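The Table and the Case

Two plain things from a workshop, and why we should look at them for longer

When I moved to Ulludwood, I owned one screwdriver and a bread knife, and I used the bread knife for too many things. My first shelf was put together on the floor, on my knees, with the screws in a soup bowl. I still have this shelf. It leans a little toward the window, and my books have learned to lean with it.

I tell this so the reader understands that I did not come to this subject as an expert. I came because I wanted a proper table to work at, and I did not know what to ask for. In the shop they showed me desks. A desk is made for paper and elbows. I needed a surface where I could put down something heavy, turn it over, and not feel guilty.

A neighbor sent me to Jarosław Borkowska, whose rooms are on Laskowska, behind the old Zullance printing works. He buys used workbenches, repairs the tops and sells them again. He has been doing it for 23 years. He talks slowly and puts his hand flat on the wood while he talks, like other people do with a dog.

"First you touch it," he told me. "Then you ask the price."

The table I liked best was a butcher-block one. I had believed that butcher block was only for kitchens, but it has a long life in workshops also. The top is made from many narrow strips glued side by side. One wide board moves with the seasons and may bend in the middle. The strips share this movement between them, and the top has a better chance to stay flat.

There is another advantage, and it is for the eyes. Because each strip is different, the surface is never one color. A small stain has company. On a white tabletop you see every crumb, and I believe this makes people nervous with their work. 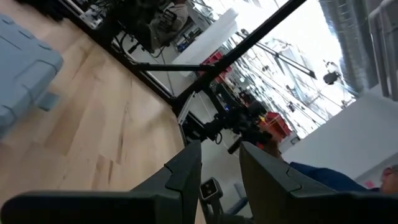
Cream, honey and light brown in one tabletop, with the black metal rail following the far edge.

I asked about the legs. Borkowska prefers metal under wood, and most of the tables he sells are built in this way. His test is simple and everybody can do it at home. Stand at one corner, put both hands on the edge and push away from you, as if you wanted to close a heavy drawer. If the top travels and comes back, the frame is tired or the bolts are loose. He begins with the bolts. Many tables which were given to him as broken needed only a wrench and a quarter of an hour.

A brace helps too. A post that goes at an angle does a job that a straight leg cannot do alone, and you feel this when you plane or saw. For somebody who only sorts, glues and repairs small things, an ordinary frame with tight corners is enough.

Then we came to the question of finish, where I had the strongest opinions and the smallest knowledge. I wanted oil, as I had read that oil is natural. He did not argue. He gave me two pieces of the same board, one with oil and one with clear varnish, and a cup of coffee, and told me to be careless. The coffee stayed on the varnish in a round drop. On the oiled piece it also stayed, for a while, and after I forgot it during our conversation there was a ring. He said the ring would come out with fine sandpaper and new oil, and that a deep scratch in varnish is a longer story.

So the choice is about what kind of damage you make. If you spill, take varnish. If you drop and drag, take oil, and be ready to rub the top again every February or so, when it is too cold to do anything more pleasant.
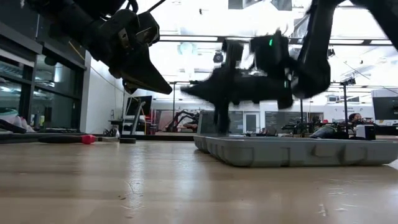
Shine is a matter of light as much as of finish. A glossy top near a window looks beautiful at ten in the morning and tiring at three in the afternoon. I know a woman who turned her whole bench by ninety degrees because she could not see the small pins when she repaired her clocks. Before you buy, walk around the table one time with your head low. All the old scratches will come to greet you, and you can decide if you like them.

I like them. The curved ones make me think of something turned on its base, perhaps many times, by a person who was thinking about something else. The short brown marks I cannot read. Borkowska sands them only if the buyer asks, and he says fewer buyers ask now than in the past.

The second thing in my title is the case. I mean the hard plastic kind with ribs and rounded corners, in which a drill or a set of sockets is sold. Almost every home has one, and almost every home has one that is no longer used for what it was bought for.

For many years I found them ugly. They take more space than the tool, and the shaped places inside accept only the one thing they were shaped for. Try to put back the cable in a different order and the lid will not close. But Zida, the small shop at the end of Laskowska where I buy my screws, keeps a shelf of old cases for customers who want them, and there I began to look with more respect.

The ribs, for example. I thought they were decoration. If you press a flat sheet of plastic with your thumb, it gives. Fold the same sheet into ridges and it becomes stiff, without being much thicker. The rounded corners are also there for a reason. A sharp corner takes the whole blow when the case falls, and cracks. A round one has more chance to survive the stairs.

And when the hinge is broken, you have two trays. This was my discovery, and I was proud of it until Borkowska told me that his mother did the same. A single half, laid on the bench with the open side up, is a very good place for the parts of whatever you are taking apart. It has a rim, so the screws do not run away. It is shallow, so the fingers reach everything. It can be washed in the sink.

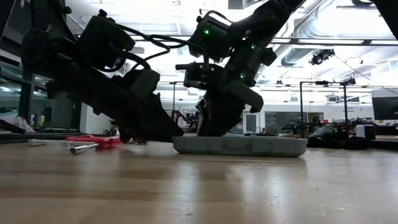

Gray plastic on pale wood: a shallow tray with a thin rim and rounded lower corners.

If you want to try it, choose a half with few deep shapes inside. Small washers go into the deep ones and are hard to get out, and you will be looking for tweezers. Wash it with warm water and dish soap. Old grease in the grooves needs a toothbrush. Some cases have a latch which continues to stick out when the other half is gone, and it catches on sleeves. I cut mine off with a fine saw and smoothed the place with sandpaper. If there is a foam lining, it often becomes sticky with age, and I would throw it away without regret.

One warning from my own experience. Grit under a hard plastic tray scratches a varnished top very well. Lift the tray when you want to move it, and wipe under it from time to time. A piece of felt at each corner also works, though the felt collects sawdust and must be changed.

I bought the table. It came up to my apartment in two parts, the frame first and the top after it, and we had to take the kitchen door off. It stands now where the sofa was. The sofa went to my cousin. On the table there is a gray tray from Zida with the insides of a radio in it, and there is a coffee ring near the left corner, which I plan to sand out in February.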